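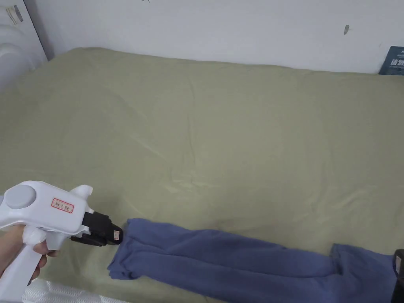
Is the washing machine worth insuring?

Meenakshi Solanki
20/07/2026

My old washing machine died in March, with a full load of towels in it, and I bought a new one from a shop on the ring road at Vilbridge. It is a Himex, it cost £387, and it washes clothes. I have no complaints about the machine. I do have some about the twenty minutes at the till, most of which went on trying to sell me something called Virix Home Cover.

I said no. Then there was a leaflet in the box with the instructions. Then there was a letter with "Your appliance may not be protected" on the envelope in red, which I opened quickly, as I was meant to. Then an email. I have now read all of it, including the policy booklet, and I want to set down what I found for any reader who has had the same letter and is wondering whether to give in.

What they want is £8 a month. That sounds like very little, and the leaflet takes care to say so, with a drawing of a coffee cup and a slice of cake. Multiply it out and it is £96 a year. In a bit over four years you will have paid the price of the machine, and the machine will by then be four years old. The leaflet doesn't give a yearly figure anywhere. I looked on the back.

The first thing I wanted to know was when the cover starts. Himex gives a guarantee of 2 years on parts and labour, so long as you register the machine, which took me a few minutes online. If the drum seizes in that time, they come out and fix it and there is nothing to pay. Virix is happy to take your money from the first month all the same. The booklet says that during the maker's guarantee you should go to the maker first, and that Virix will cover "accidental damage and other benefits". So for those first two years you are paying for accidental damage to a washing machine. I have owned washing machines all my adult life and I am struggling to think how I would damage one by accident. I suppose I could drop something heavy on the lid.

The other benefits turned out to be a helpline and a discount on descaler.

When I rang to ask whether I could begin the cover after the guarantee ran out, and skip the part where I was paying for very little, the young man was polite and said yes, I could, but he couldn't promise the same price. He told me prices tend to be higher for older machines. That may well be so. I asked whether my price would stay at £8 if I joined now, and he said it was reviewed every year. I asked if it had ever been reviewed downwards. He said he would have to check, and I am still waiting for the call.

Next, what do you get if it does break? The headline promise is "repair or replace", in large type. The booklet is more careful. If they decide it can't be mended at a sensible cost – and they do the deciding – you get a replacement "of similar specification", up to a limit of £400. That is just above what my machine cost, so it looks fair today. The limit doesn't move, though, and prices do. It also doesn't include delivery, fitting or taking the old one away, all of which you pay for. And you may be offered vouchers in place of a machine, to be spent at a list of shops. The list wasn't in the booklet. Once they have replaced the machine the policy ends, and you begin again with the new one if you want to.

Here are some things that are not covered, from a section I needed my good glasses for. Blockages. Limescale, in a town where the kettle goes white in a fortnight. Door seals, if they count as worn. Anything caused by an object left in a pocket. Rust. Noise, if the machine still works. Any fault in the first month of the policy. I rang Tilahun Repairs, who have mended things for me for years, and asked what they get called out for most with washing machines. Blocked pumps and filters, I was told, usually with a coin or a hair grip in them. Then door seals. Then scale on the heater. I read out the list of what isn't covered and there was a short laugh at the other end.

I should say that a repair shop has its own reasons for wanting you not to buy cover, and I took that into account. I asked what a common repair costs all the same. The answer was that it depends on the part, which is what repairers always say, but a blocked pump is a call-out charge and half an hour's work, and you can often clear it yourself if you are willing to lie on the floor with a baking tray and an old towel. The big faults are the drum bearings and the main circuit board, and on a cheap machine those are often not worth mending at all. That is where cover would pay off, if it ever does.

So it comes down to how likely you are to have one of those big faults, in the years after the guarantee and before the thing is worn out anyway. I don't know that number. Virix does, you can be sure, and has set the price knowing it. The sellers of this kind of cover have an office to run, letters with red print to post, and presumably something to pay the shop for those twenty minutes at the till. All of that comes out of the £8 before anyone's bearings get looked at. I can't see how the average customer gets back as much as they put in. Some will, of course, and those are the people quoted in the leaflet.

Now for the part that the letter leaves out altogether. You have rights against the shop that sold you the goods, and you have them without paying anyone a penny. Things you buy have to be of satisfactory quality and last a reasonable time. If a fault shows up in the first six months, it is generally taken to have been there from the start unless the shop can show otherwise. After that it is harder and you may have to prove your side, perhaps with a note from a repairer, but your rights do not vanish on the day the guarantee ends, whatever you are told at the counter. In England and Wales you can bring a claim for up to six years. That doesn't mean a cheap washer has to last six years, and I wouldn't want anyone marching in on the strength of this column to demand a new one. It does mean that when a shop says "it's out of guarantee, nothing we can do", you are allowed to doubt it.

I tested this in a small way. I went back to the shop and asked, in a general manner, what they would do if my machine failed in its third year. "That's what the cover's for," said the man at the till. I asked about the law. He went to find somebody. The somebody said it would be looked at case by case, and seemed keen for me to move along – there was a queue by then, I admit.

Is there anyone who should buy it? I have tried to be fair about this. If a broken washing machine would be a real crisis, with babies in the house or someone ill, and there is no way on earth to find a few hundred pounds at short notice, then I can see the pull of a fixed amount each month. Even so I would read the part about how fast they come. Virix says it "aims" to send an engineer within a week. Aiming is cheap. A week is a long time with a baby, and if a part has to be ordered the week starts to stretch. The launderette on Vilbridge high street is not paid for in the meantime.

For everyone else, the old advice holds up. Put the £8 somewhere you won't spend it. After the two years of free guarantee you will have £192, which will pay for most of the repairs that the cover leaves out. If nothing goes wrong, it is still yours. I know plenty of people say they will do this and then don't. I set up the payment the same evening I wrote the first notes for this piece, and have so far been good.

A few practical points, if you have already signed up. You normally have a period at the start when you can cancel and get your money back, so look for it in the booklet and check the date. After that you can usually still stop, though you may not see a refund for the months gone by. Do it in writing and keep a copy. Stopping the direct debit by itself isn't always enough, and may bring you more letters. It is also worth looking through your bank statement for cover on things you no longer own. When I did mine I found a small monthly payment for a fridge that went to the tip before I moved house. I had been paying to protect it all that time, and no red letter ever came to warn me about that.

Register your machine with the maker, whichever one you have. Keep the receipt somewhere other than the drawer where receipts go to fade. Clean the filter. If you have claimed on one of these plans and it went well, I would like to hear from you, with the figures if you have them, and I will print the good news along with the bad. Replies go to the usual newsletter address.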